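Ateliers › Robotique domestique › Foire aux questions

Rechercher dans la FAQ Mots-clés OK

Les machines et les corvées : vos questions

Depuis que l'atelier Eserau ouvre ses portes en septembre, les mêmes questions reviennent à chaque visite, et on adore ça ! Voici nos réponses, mises à jour quand les choses bougent (et elles bougent vite).

Alors, un robot peut-il faire la vaisselle aujourd'hui ?

Des morceaux de vaisselle, oui. Prendre une assiette posée à plat, la glisser dans un égouttoir, recommencer : Jarkalov, notre bras principal, s'en sort bien quand l'évier est rangé comme il en a l'habitude. Un évier de dimanche soir, avec la poêle par-dessus les verres et une fourchette coincée dessous, c'est une autre affaire. On y travaille avec passion, mais personne chez nous ne lui confierait le service de sa grand-mère.

Pourquoi est-ce si difficile d'attraper une passoire ?

Ah, notre question préférée ! Une passoire cumule les ennuis : un manche long et fin, un bol rond qui bascule, un treillis métallique que les capteurs de profondeur lisent mal. Vous la saisissez par le manche sans y penser. La machine doit choisir où serrer, avec quelle force, et deviner de quel côté l'objet va pencher une fois soulevé.

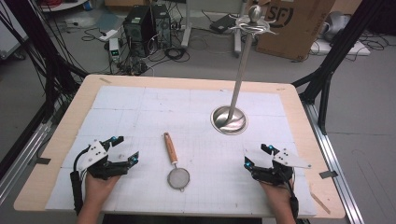
Ajoutez à cela les surfaces polies, qui renvoient les reflets de toute la pièce et troublent la vision. Un manche en bois, mat et bien coloré, est presque un cadeau à côté. Dans notre dernière série d'essais à l'atelier, Jarkalov a réussi 70 % de ses prises sur des ustensiles à manche, contre une sur 4 quand l'objet était brillant et sans poignée.

Comment une machine apprend-elle un geste ?

En grande partie par démonstration. Une personne fait le geste avec des pinces portées aux mains, et ce sont les mouvements de ces pinces qui servent de leçon. L'avantage est énorme : on montre directement ce que la pince devra faire, avec ses deux doigts à elle. Comptez 20 démonstrations pour une première tentative présentable, beaucoup plus pour un geste fiable.

Et plier le linge ?

On progresse ! Les serviettes, oui, lentement. Les chaussettes, pas encore – les retrouver par paires reste un sport humain. Le tissu change de forme à chaque contact, et le programme doit sans cesse revoir son plan.

Est-ce plus avancé en atelier qu'à la maison ?

Nettement. Sur un poste de travail, les pièces arrivent au même endroit, dans le même sens, sous la même lumière. Chez Tzanetos, le menuisier voisin, un petit bras trie les chevilles toute la matinée. Une cuisine change entre 8 h et midi, et chaque famille range ses louches ailleurs.

Faut-il attendre 10 ans ?

On n'en sait rien, et on se méfie des dates. Certaines tâches simples pourraient arriver bien plus tôt dans les cantines ou les blanchisseries que chez vous.

Peut-on venir essayer les pinces ?

Oui, avec plaisir ! L'atelier de Testinthorpe accueille les curieux l'après-midi à partir de 14 h, enfants compris s'ils sont accompagnés. Les premières minutes sont déroutantes, puis on se prend au jeu. Apportez un ustensile de chez vous si vous voulez, les fouets et les presse-ail nous intéressent beaucoup.

Contact – © Atelier Eserau – Retour en haut de page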